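I got my first speeding ticket in April, on the road out past Cloutier, and I've been meaning to tell you all about it ever since (my sister says I've told everyone else already). The officer was as polite as could be. He let me finish my whole long story about the dentist – and then he wrote the ticket anyway, 13 over the limit.

My neighbor Ginette thought I should fight it, so I put on my good shoes and went down to the courthouse. I sat there for two hours next to a very sweet man whose fine was $684 for passing a stopped school bus. He'd brought peanuts and he shared them!
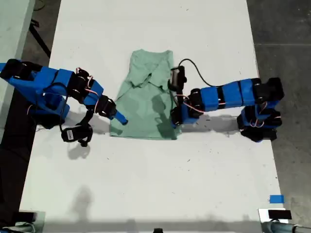 Mint green T-shirt, still a bit crumpled at the collar.

When my turn came, the judge offered me a driving class and a smaller fine, and I said yes before she'd quite finished talking. The class is at the Mulley library, in the evenings, and Ginette has promised to drive me there so I won't be tempted to hurry.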